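Ovcombe Textured Cloth, Item 2183
Manufactured by Hultgate. Distributed by Desjardins.

Home > Fabrics > Textured > Ovcombe

Cut yardage, full rolls, swatches
Stock status: in stock (Pale Gray, Slate), made to order (all other colors)

Overview

Ovcombe is a medium-heavy textured cloth for slipcovers, cushion covers, bench pads and unlined curtains. The relief is woven in. It isn't embossed or printed, and it can't be removed by steam or pressing, although heavy pressing will flatten it until the next wash. The cloth is supplied prewashed and dried without tension, with no backing and no stain-resistant finish. Customers who need a backed cloth for fixed upholstery should order Brorkel, listed separately.

The face carries the full height of the relief. The reverse is flatter and slightly darker. Either side may be used outward, but the abrasion result on the test report applies to the face only, and the two sides should not be mixed within one set of covers.

Specification

Item number: 2183
Composition: cotton and polyester, proportions as shown on the roll label
Usable width: 61 inches, measured between selvages on relaxed cloth
Weight: 543 grams per running meter at full width
Construction: dobby woven, yarn dyed
Finish: prewashed
Backing: none
Minimum cut: 5 yards
Roll length: varies, marked on the outer wrap
Direction: non-directional in color, directional in stretch (slightly more give across the width)
Cleaning code: see Care

Swatches

A swatch is cut from current stock on the day the order is processed. It is intended for checking color, hand and relief height. It is too small for a shrinkage test, and results from a washed swatch shouldn't be scaled up to yardage. For that purpose, order a test length.

Lay the swatch flat on a table near the place where the finished item will be used. Look at it first with the light coming from a window, then under the lamps used in the evening. Relief cloths change more between the two than flat cloths do, and a pale color on a wooden surface will read differently from the same color on a painted one.

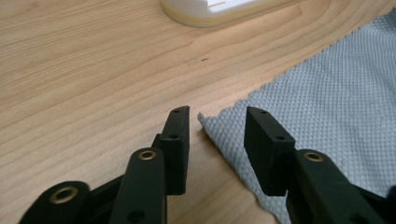
Can a swatch be used to match a later order?
It can be used for approval before cutting, but dye lots differ, so quote the lot number on the swatch label and ask for a current cutting if the swatch is more than one season old.

Swatches are free in groups of up to three colors. They are sent flat in a card envelope and don't need to be returned. Sets covering all colors in the Ovcombe line are available to trade accounts through Desjardins.

Test lengths

A test length is a full-width piece with both selvages intact, marked with thread at the corners of a measured square. Wash it by the method that will be used on the finished covers, dry it the same way, and measure the marked square along the length and the width. Add the difference to the cutting dimensions. Keep the washed piece with the job sheet.

Do not measure relief cloth while it is under tension. Let it lie flat overnight after unrolling if the job allows.

Edges and fraying

Ovcombe frays at a moderate rate along the cut width and more slowly along the length. Yardage is cut straight and needs an overlocked or bound edge before laundering. Pinking slows the loss of yarns on pieces that will only be handled, but it isn't an adequate finish for a seam allowance that will be washed. Seam allowances should be overlocked separately on curtains and together on cushion covers. 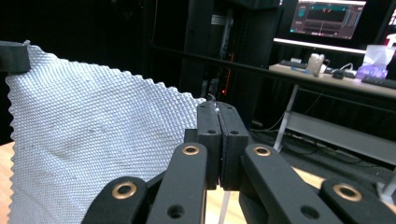

Handling tests on this cloth should be made with the piece hanging as well as flat. Hold a sample by one corner, let it drop, and check how the folds form below the point of support. Ovcombe bends in broad, soft wrinkles, and the raised texture stays legible through them as rows of small bumps. A sample trimmed with a zigzag edge, like the light gray-white one, shows this better than a straight-cut piece with loose yarns at the border, where tangled ends can pull on the drape. Faint creases from packing are normal in a swatch. Steam from the reverse, holding the iron clear of the cloth.

Cutting

Square the end of the cloth against the selvage before marking. Marking on the face is difficult with chalk, which sits on the high points and skips the recesses. Mark on the reverse with a fine washable pen or use thread tacks.

Cut single layer for any panel longer than the table. Folded layers tend to shift against each other because the relief on one catches in the relief on the next. Where two layers must be cut together, place them reverse to reverse and weight them along the cutting line.

Rotary blades give a cleaner edge than shears on the lengthwise grain. Replace the blade when it begins to leave uncut yarns in the recesses.

Sewing

Needle: universal or denim point, size chosen for the number of layers
Thread: polyester core-spun
Stitch: lockstitch, medium to long
Foot: walking foot recommended for seams across the width
Presser foot pressure: reduced
Zippers: coil, set by hand basting or narrow tape

Trial seams should be sewn on offcuts from the same roll. If the upper layer creeps, lower the foot pressure before changing the stitch length. Topstitching sinks into the relief and is best kept to a longer stitch. Piping made from Ovcombe is bulky at corners; a flat cloth in a matching color gives a neater result.

Care

Machine wash warm with similar colors. Do not bleach. Tumble dry low and remove slightly damp, or line dry. Shake before drying to lift the relief. Iron on the reverse only, medium heat, if ironing is required. Do not dry clean items with foam or fiber inserts in place.

Covers that belong to one set should be washed together, even when only one is soiled. Close zippers and hooks before washing. Open hook-and-loop tape will snag the raised yarns.

Snags should not be cut. Work the loop back toward the reverse with a blunt needle.

Limits of use

Not rated for outdoor use. Not suitable as fixed upholstery without a separate backing. Not supplied with flame-retardant treatment; where treatment is required, it must be applied by a finisher after cutting approval and before sewing, and Hultgate accepts no claim for changes in hand or color that follow.

Ordering

Cut yardage is supplied in whole yards above the minimum. State the item number, color, quantity and whether a single unbroken length is needed. Orders without that instruction may be filled with two pieces from the same lot. Inspect the cloth for flaws before cutting. Claims can't be accepted on cut cloth.

Related items

Brorkel backed upholstery cloth
Ovcombe binding tape, all stock colors
Hultgate plain lining, prewashed

Data sheet revised September 2023. Replaces all earlier issues.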